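Re: [carrier-list] Finishing Year 12 and no idea what comes next

On 3 March 2022 the original poster wrote:

> I finish school this year and everyone keeps asking what I'm doing after. Half my mates have uni courses picked. I like fixing things, I like maths when it's about something, and I can't stand sitting still. Careers night was 23 stalls and I came home with a bag of pens. Is it mad to take a year and just work? Mum thinks I'll never go back to study.

It's not mad at all! I've been reading the replies with a big grin, because half of them could have been written to me at your age. I was going to keep quiet but I've got a cup of tea and a free arvo, so bear with me.

I took the year. Then I took another one (sorry, Mum). I spent the first 8 months in the warehouse at Onero, picking orders and learning to drive a forklift, and I loved it far more than I'd let on at home. What I got from it was a bit of money and a very clear idea of which parts of a working day I could put up with. Early starts, fine. Being stuck on my own in a back room all day, awful. You can't get that out of a stall at a careers night, however many pens they give you.

The other thing I'd say about "fixing things, and maths when it's about something" – that's a proper lead, don't wave it away. Instrument fitting, refrigeration, surveying, biomedical equipment, lift mechanics. All of them use maths with something real on the other end of it. Ring a few places and ask if you can tag along for a day. Ring, don't email. I rang Clistar three times before anyone called me back and I ended up there for four years!

Practical bits, in no order:

- Apply for the uni course anyway if there's one you half fancy, and ask about deferring. Read the rules for your own course, they vary a lot.
- Put some of your pay away from the first week. I had $1,145 by the end of winter and it paid for my tools when I started at TAFE.
- Keep your hand in with the maths. A library book and an hour on the weekend is plenty.
- Pick a date to look at it all again. I used the end of April, well before mid-year applications.

Somebody further up the thread said a gap year only works if you have a plan. I'd go easier than that. I had 2 ideas and neither of them was what I ended up doing, but having them got me out of the house and talking to people, and that's where the real one came from (a bloke's ute broke down outside Drorkero and I helped push it, long story, happy to tell it another time).

On your mum – mine said the same thing, nearly word for word. It helped when I wrote down what I was going to do for the first half of the year and stuck it on the fridge. She still worried, but she had something to look at while she did it.

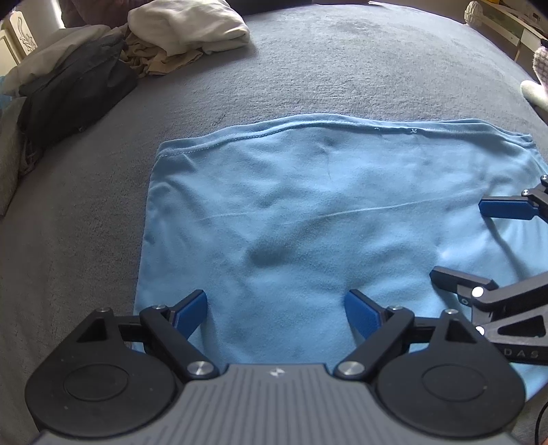
Does a year of work count against you when you apply for an apprenticeship later?

Most employers I've dealt with like it. You turn up on time, you've got a referee who isn't a teacher, and you've usually got your licence by then.

Write back to the list and tell us what you try first, I'd love to hear. And if the careers office has a list of places that take people for work experience, ask for the whole list, including the dull-sounding ones. Mine was on the second page.

Cheers from a former forklift driver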